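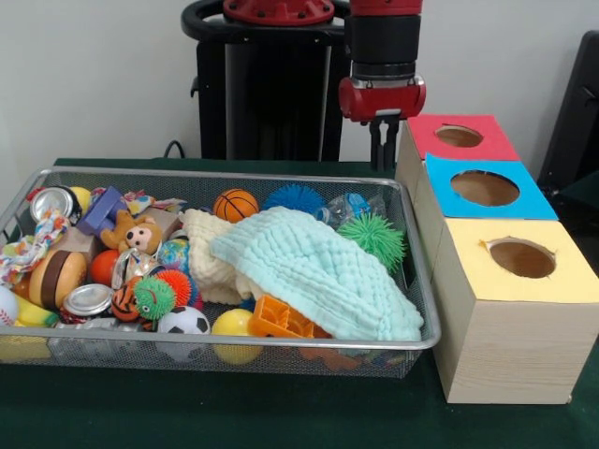
철망 바구니에 담긴 장난감과 천, 그리고 오른쪽에 쌓인 종이 상자 세 개. (사진 제공: 피게로아 생활나눔센터)

이 사이트는 더 나은 이용을 위하여 쿠키를 사용합니다. 계속 이용하시면 쿠키 사용에 동의하신 것으로 봅니다. [동의] [설정]

보도자료
인쇄하기 | 이메일로 보내기

피게로아 생활나눔센터, 4월부터 물품 교환의 날을 매월 개최
마브햄과 퍼햄 두 지역에서 가정의 안 쓰는 물건을 받습니다

피게로아 생활나눔센터(이하 센터)는 4월부터 마브햄 지역과 퍼햄 지역에서 '물품 교환의 날'을 매월 한 번씩 개최한다고 발표하였습니다. 이 행사는 집에서 더 이상 사용하지 않는 장난감, 천, 책, 작은 부엌용품을 주민들이 서로 바꾸는 자리입니다. 참가비는 없습니다.

센터는 지난겨울에 마브햄에서 시범 행사를 한 번 진행하였습니다. 그때 135가구가 참가하였고, 그중 40가구는 퍼햄에서 버스를 타고 오신 분들이었습니다. 행사 후에 받은 의견서에는 퍼햄에서도 같은 행사를 열어 달라는 요청이 제일 많았습니다. 센터는 이 요청을 받아들여 장소를 두 곳으로 늘리기로 결정하였습니다.

몬세라트 메드라노 센터장은 "아이가 자라면 장난감은 금방 필요가 없어집니다. 그러나 버리기에는 아까운 마음이 있습니다. 이웃의 다른 아이가 그것을 다시 쓸 수 있다면 저희에게도 큰 기쁨입니다"라고 말하였습니다.

교환은 점수표로 진행합니다. 물건 한 개를 가져오시면 점수 한 점을 드리고, 그 점수로 다른 물건 한 개를 고르실 수 있습니다. 큰 물건과 작은 물건의 점수는 같습니다. 남은 점수는 다음 달에도 사용할 수 있으며, 두 지역의 점수표는 서로 통합니다. 한 가구가 하루에 가져올 수 있는 물건은 아홉 개까지입니다.

천과 옷감은 세탁한 후에 가져오시기 바랍니다. 건전지가 들어가는 장난감은 건전지를 빼 주십시오. 깨진 유리, 약품, 음식물은 받지 않습니다. 빈 병이나 종이 상자 같은 재활용품은 교환 점수에 포함되지 않지만, 입구 옆의 수거대에 놓으시면 센터가 분리하여 처리합니다.

물품의 운반은 지역 운송회사 유텍이 맡습니다. 유텍의 에세키엘 바레라 운영부장은 "행사에서 남은 물건을 두 지역 사이에서 옮기는 일을 올해 말까지 무료로 지원하겠습니다. 차량은 이미 준비되어 있습니다"라고 밝혔습니다. 마지막까지 주인을 찾지 못한 물건은 센터의 창고에 보관하였다가 다음 행사에 다시 내놓습니다.

행사 시간은 두 지역 모두 오전 10시부터 오후 3시까지입니다. 마브햄은 센터 1층 강당, 퍼햄은 구 우체국 건물에서 진행합니다. 사전 신청은 필요하지 않으나, 휠체어를 이용하시는 분이 미리 전화를 주시면 입구에서 안내를 도와 드립니다. 매월의 정확한 날짜는 센터 게시판에 한 달 전에 공지합니다.

문의: 피게로아 생활나눔센터 홍보실, 내선 183
© 피게로아 생활나눔센터. 모든 권리 보유. | 맨 위로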